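Valmont V2 Wrist Gripper Package for Soft Goods

Overview
Configuration sheet and purchasing notes
Supplied by Rellness

The V2 is an end-of-arm package for handling blankets, linens and flexible packaging. It is sold as a complete set or as separate line items, so that a site with its own arm can buy only the gripper and wrist camera.

Standard set
Gripper body with fingertips
Wrist camera and cable
Mounting bracket and hardware
Controller license, one seat
Spare fingertips, two pairs

Part numbers
V2-318 Gripper and bracket
V2-421 Wrist camera with cable
V2-953 Complete set

Lead time is 18 working days from receipt of a purchase order. Orders placed in July ship in August – the assembly shop at Trunorton closes for annual maintenance. Arms are not included. An adapter plate is needed for flange patterns other than the standard one and is quoted separately.

Budgeting notes
Buyers tend to cost the gripper and leave out the cell. Allow separate lines for the frame, the work surface, guarding, and operator training. Fingertips are a consumable and should be carried under operating costs. Magnus Rennie in applications can review a draft budget before it goes to approval. Send him the arm model, the flange drawing and a list of the items to be handled.

For a first trial, order one complete set and one additional camera cable. A second set should wait until the task list is fixed. 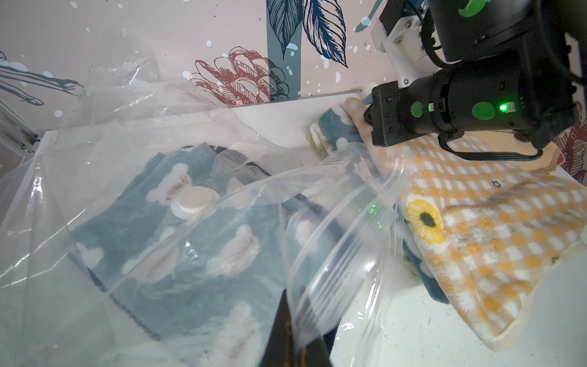
Test materials need a budget line of their own. Fleece is a useful starting point, and the set of samples should include more than one print: a blue blanket with a white cloud pattern and an orange-and-white checkered one give the camera two very different surfaces. Add clear vacuum storage bags with a zipper track and valve. Crinkled film throws white highlights, so lighting should be settled before camera positions are fixed. Keep spare bags of the same size in stock – changing size partway through a trial makes the results hard to compare.

Quotations
Contact Marion Baxter, Rellness equipment sales. State the part number, quantity and delivery address. Quotations are valid for 18 working days.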